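**FOR IMMEDIATE RELEASE**

Monday, September 5, 2022

# Woncombe Shared Workshop Announces Bunska, a Kitchen Gantry of Modest Ambition

*Plans, parts list and complete record of errors now free to download*

WONCOMBE – The Woncombe Shared Workshop today released the plans for Bunska, a small motorized gantry meant to live on an ordinary kitchen counter and move light things from one place to another. It does this more slowly than a person would. The workshop is pleased with it anyway.

Bunska is a home build from start to finish. The rails were cut and drilled on the workshop's long bench, the wiring was done on whichever table had a lamp, and the machine then went to a member's kitchen, where it has been living and working among the breakfast things. The full release covers drawings, wiring diagrams, control software, and a build log of 329 entries, a good number of which begin with the word "again."

## What it does

The machine has two powered movements. A carriage travels up and down, and a horizontal rail carries a second motor block along the front. With the standard attachment, a padded hook, it can lift a tea bag, a slice of bread or a dish cloth, carry it sideways, and put it down. It has been asked to lift a full kettle and has declined, by way of a blown fuse.

Most machines of this type are built to be bolted to a proper bench. The Bunska group wanted one that could share a counter with the toaster, and that ruled out most of the proper ways of doing things. The electronics had to stay off the work surface. The cables had to loop high enough to clear a cutting board. The whole affair had to come away in under ten minutes when guests were expected, a target that has been met in testing and missed with guests.

The mount caused the most argument. An early version used a steel base plate, which was stiff, accurate and so heavy that it was moved exactly once. The current version stands on a wooden storage box with a drawer. Purists have objected. The box cost nothing, the drawer holds the hex keys, and the top still has room for the fruit.

## How it was built

Work began last year after a workshop evening on motor control drew a better crowd than the one on sharpening chisels. The group settled on a short list of rules: no part that could not be ordered by a private person, no tool the workshop did not already own, and nothing that needed to be explained to a landlord.

Motor drivers came from Charpentier, a small supplier whose boards were chosen after two cheaper kinds gave off a smell. The rails are offcuts. The control software is built on Skenlow, the workshop's own motion package, first written to run a glue dispenser and still inclined to call every object "bead." Builders will see messages such as BEAD LIFTED when the machine picks up toast. A fix is planned. It has been planned for a while.

Through August the machine was put through an endurance run of 3000 pick-and-place cycles, using a wooden block the size of a slice of bread. It completed 1662 of them before a set screw on the vertical carriage worked itself loose and the hook came down on the block and stayed there. The screw was replaced, thread locker was applied, and the run was started over from zero and finished. Both sets of results are in the download, including the long flat line where the hook was sitting on the block and the software was reporting success.

The kitchen added lessons of its own. Flour gets into rails. A paper towel in the path of the carriage will be collected, and then more paper towel will be collected. Belts that are well tensioned in a cool workshop are less so next to a toaster oven, and the log includes a short table on the subject for anyone with a similar counter.

## What is in the release

- Dimensioned drawings for the frame, carriage and motor mounts
- Wiring diagrams, redrawn after the first set turned out to show the machine from behind
- Skenlow motion software with settings for Bunska
- A parts list with substitutes
- The build log, unedited except for language

The plans may be used, changed and passed on by anyone, provided the changed version is shared on the same terms. Kits are not being sold. The workshop looked into kits and found that it would need to count screws into small bags, and the matter was dropped.

## Known limits

Bunska has no sense of touch and no camera. It goes where it is told, and if there is a bowl there it goes into the bowl. The release notes ask builders to fit the stop switch before the motors, to keep fingers off the rails while the power is on, and to keep children and pets away from a running machine. It should not be used over an open flame, near a full sink, or to impress anyone within the first week.

Accuracy is good enough for bread. Repeatability is better in the morning, for reasons the group is still looking into.

## Build evenings

The workshop will run 8 build evenings this fall for people who want to make their own. Each covers one stage, from cutting rails to first movement, and places are limited by the number of vises. No experience with electronics is needed. Some patience with a soldering iron is, and a box of a suitable height should be brought from home.

Members will have the finished machine running at the first session, with toast. Visitors are asked to have eaten beforehand.

## About the Woncombe Shared Workshop

The Woncombe Shared Workshop is a member-run space for wood, metal and electronics. Its earlier projects include the glue dispenser mentioned above, a bicycle stand, and a sundial that was later moved. Membership is open all year. Press questions, requests to see the machine, and corrections to the wiring diagrams can be sent to the workshop office, which is open most evenings – the bell works if it is held down.

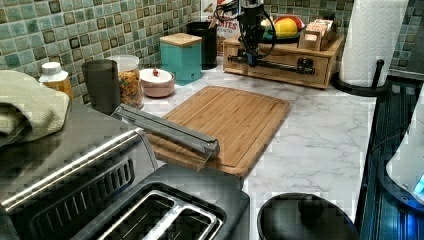 *The Bunska gantry on its storage box at the back of the kitchen counter, next to the fruit bowl.*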